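How do you keep a lidded storage box from becoming a junk box?

Posted in Home & Storage by ollar_attic

Hi all! I have a pink plastic box with a flat lid, a little latch on the side and a white handle on top, and I love it, but it has swallowed everything I own. It started out in July as my sewing box. Now there are batteries in there, birthday candles, two tape measures and a bag of buttons that must weigh more than the cat. Every time I want a needle I end up tipping the whole lot out on the table - and then of course it all goes back in any old way.

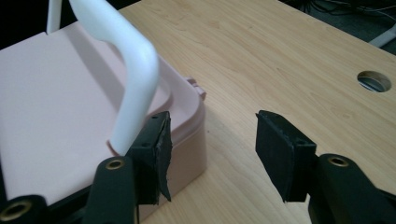
I don't want to buy a big set of drawers, as our apartment is small and I like being able to carry my sewing over to the couch in the evening. The box cost me 15 dollars at Serrano and I'd like to go on using it. Has anyone found a way of dividing up the inside that stays put when you pick it up?

Prondunum_Pat
Oh, I feel for you, mine was just the same! What worked for me was taking everything out and only putting back what I'd used since spring. I had almost 200 loose buttons and kept maybe a handful (the rest went to the school craft room, and they were thrilled). Then I cut down some tea boxes to stand side by side in the bottom, packed snugly so they can't slide. Thread in one, scissors and pins in another, and so on. Measure the inside at the bottom, by the way, and not across the lid - a lot of these boxes get narrower as they go down, and I had to trim all my cardboard twice. Batteries really ought to live somewhere else, away from the pins.

cleker80
zip bags. done

tablecloth_and_tea
I'd second the small boxes, but do watch the weight if you carry it by the handle. I loaded mine up with fabric scraps and a heavy pair of shears and the latch popped open halfway down the stairs, pins everywhere, and I was still finding them at Christmas. Now I keep one hand under the bottom and leave the shears in a drawer.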